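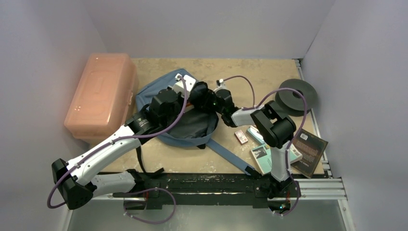 Módulo 2. Embalaje de libros y material de papelería

Apuntes de Villads Zoëga. Curso Villanueva, revisión de febrero.

2.1 Clasificación previa. Los libros se agrupan por formato antes de elegir el recipiente. El lomo marca la orientación de la pila – los ejemplares de mayor formato van en la base.

2.2 Recipiente. La caja de plástico con tapa protege del polvo y admite apilado si la tapa cierra a ras. La bolsa se reserva para traslados cortos. Carga máxima por bolsa en las prácticas: 8 kg.

2.3 Superficie de trabajo. Mesa con la bolsa en la zona central; caja a un lado, libros al otro.

Lectura: Vương, Manual Dernero, p. 465.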